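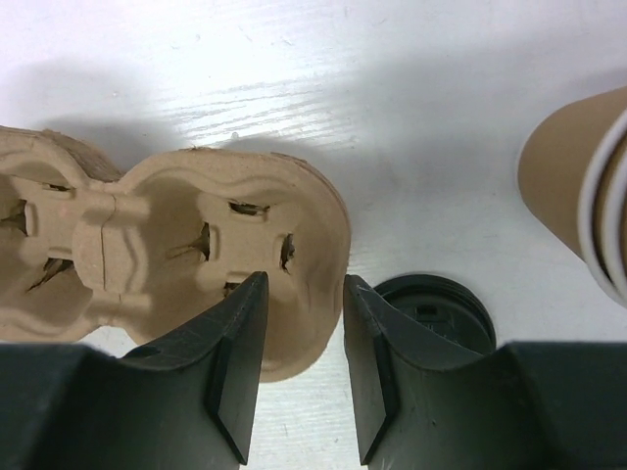 # Steltdale puts out a plain-English rulebook for two-arm robot benches

**Ketesport, Mar 20, 2026.** Hi, I'm Zarmeena Baloch, and I run bench practice at Steltdale. Today we're releasing our Shared Bench Rules, free to anyone who wants them (yes, competitors too!). They fit on 14 pages, and Wajid Arain cut every word he had to look up.

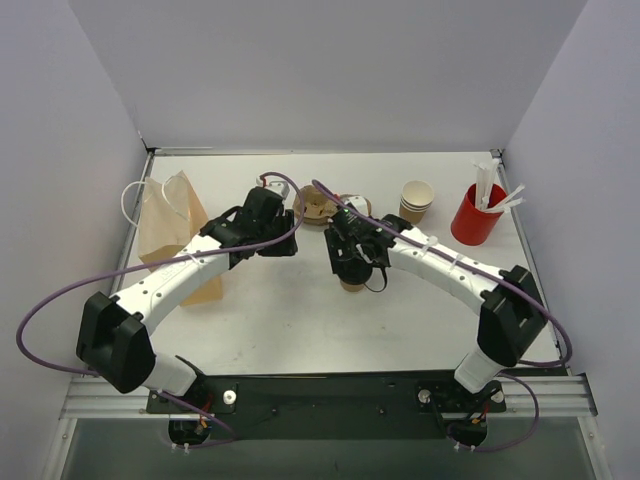 Rule 7 is the one I fought hardest for: when two arms can reach the same spot, agree on who goes first before anything moves. We argued over it for weeks, and a drinks order is my favorite way to explain it. With one gripper holding a small paper cup and the other facing it across a small gap, you want that settled in writing. Cable checks get their own page too.
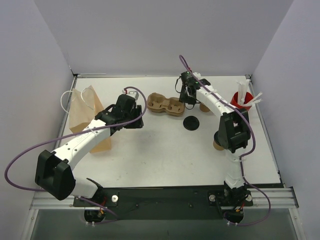

*Two arms at work over a cup holder, paper cups and a red cup of straws.*

Kausar Durrani's team at Khattak read the draft and sent back 47 comments, and I think we took nearly all of them. The next edition is due in August. Printed copies are limited to 200, so write to Anum Soomro at the Steltdale press desk if you'd like one.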